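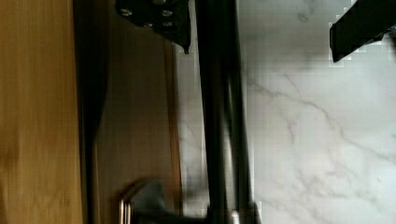 Inventory of a Kitchen

The procedure for closing an estate kitchen at Pimmont has 8 steps. Senthil Joseph had written six of them. The first step is to clear the counter to its permanent items. The second is to list those items from left to right. The third is to assign each one a value, in dollars, with zero permitted.

He began on Thursday at 7:40 in the morning. The apartment was on the Ravusmont side of the river and had belonged to his aunt. Company rules did not allow an assessor to handle the estate of a relative. He had filed the conflict form in July, and the form had come back approved, with a signature he could not read. He took this as an instruction.

He entered the toaster first. Two slots, silver, working order not tested. Value: 8. He entered the toaster oven next. Stainless steel, dark glass door, two knobs. Value: 20. The teal canister with the bamboo lid had no maker's mark that he could find without turning it over, and step two says that items are not to be turned over. Value: 4.

The cutting board took longer.

The form has a field for material, and he wrote "wood." The form has a field for condition, with five grades. Grade one is unused. Grade five is unfit for use. Between them the grades are separated by the depth of the knife marks, measured with a card that Pimmont issues to each assessor. He held the card against the surface in three places and wrote down a different grade each time.
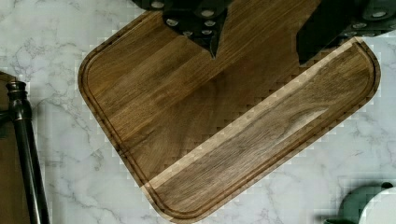 Item 11. Cutting board, brown hardwood, rounded corners, juice groove on all sides. Lighter band across one half.

The lighter band was the difficulty. He remembered the board as a single color. He had stood at this counter at the age of nine and cut limes on it, badly, while his aunt kept count of his fingers out loud. If there had been a band, he would have used it as a line to cut along. He was that kind of child.

He opened the file of household papers, which is step four and should not be started before step three is complete. His aunt had kept receipts in envelopes by year. In the ninth envelope was one from Acharya, the woodworking shop below the rail bridge, closed now. It read: board, made to order, one. Under that, in pencil: second board, to match first. The dates were sixteen years apart.

So there had been two. The first was the one he had used. The second had been made to match it, and it did not match. The shop had either run short of the dark wood or had been asked for something else. The receipt did not say which. The price of the second was 2,000, in the old currency, and there was no conversion table in his kit for the old currency.

He telephoned the Brollia office, where the tables were kept. The clerk asked for the item number, the room, and the relationship of the assessor to the deceased. He gave the first two.

"I need the third," the clerk said.

"Nephew."

"Then you would know what it's worth."

"I would not," he said. "I knew the other one."

The clerk was quiet for a time and then read him the rule. Where an item replaces an earlier item, and the earlier item cannot be located, the value of the later item is the price paid for it, unadjusted. The currency field may be left blank.

He wrote 2,000 in the value field and left the currency field blank. The software added it to the total with the toaster and the canister and the rest, as dollars.
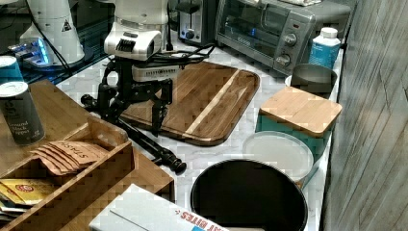 He considered correcting the total. A correction requires a second assessor to visit the property, list the counter again from left to right, and reach a figure without seeing the first. That would take until the end of the following week. In that time nothing on the counter could be moved.

He read the rule twice and requested the correction. Then he locked the apartment, wrote the time on the door card, and put the key back in its envelope. Steps five and six were left open. The last two had never been written, and he had the train ride home to start on them.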